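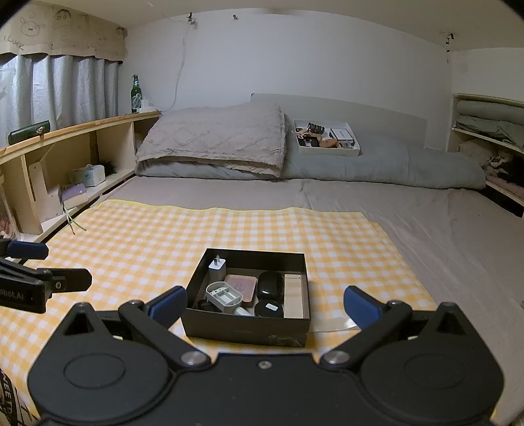

An open black box on yellow-and-white gingham.

I'd driven past the turn-off to Clulamberg for years without once taking it, and then Momari put out a record I couldn't stop playing and the only date anywhere near me was in the old picture theatre there. So off I went, with a bag of mandarins on the passenger seat and the album on repeat (my poor neighbours will back me up on how much repeat).

If you haven't heard Momari, they're a fiddle, a pump organ, a drummer who mostly uses brushes and a singer with one of those voices that sounds like it's arriving from the next room. The new album is called Ganditness. I've asked what the title means and been told three different things, so you're on your own there. It's slower than their first one and a fair bit sadder, and I was a little worried about how it would travel. Slow songs can die in a big room, especially once the bar's doing a good trade.

The theatre holds 525 and it was close to full, which for a town that size in December is a pretty good turnout! Tickets were $25, and you got a support act for that as well. Fu plays solo guitar through a battered little amp and hardly says a word. He did 30 minutes, no breaks, one tune leaning into the next, and by the end the couple in front of me had stopped whispering about where they'd parked. I bought his tape at interval. I don't own anything to play it on.

Momari came on just after nine and opened with the quietest song on the record – a gutsy choice with half the crowd still finding their seats. The pump organ wheezed a bit (you could hear the pedals from where I was, and I loved that) and then the fiddle came in underneath and the whole place settled. They played the album straight through from there, in order, with hardly any chat. The colour of the stage lights barely changed. I think it was meant to feel like one long piece, and mostly it did, though I reckon the run of three ballads in the middle could lose one and be better for it.
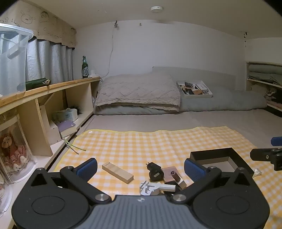
Olanrewaju Okonkwo, sitting a few rows behind me, wouldn't have cut a note. Those three belong together, he told me in the foyer, and the third one only hurts the way it does once you've sat through the other two. He'd seen them do the same set on the coast the week before and said the crowd there had talked all the way through it, so he'd come inland for another go.

Fair enough. I've listened again since with that in my head and I'm coming around, slowly, on the second ballad at least.

They did two songs for the encore, both from the first album, and those got people up and dancing in the aisles, kids included. The drummer finally picked up some proper sticks. It was sweaty and loud and the fiddle went out of tune somewhere in the last chorus and they just kept going, grinning at each other.

There are more dates coming in the new year, mostly halls and small theatres. Take a cushion if you end up at Clulamberg, as those seats are original.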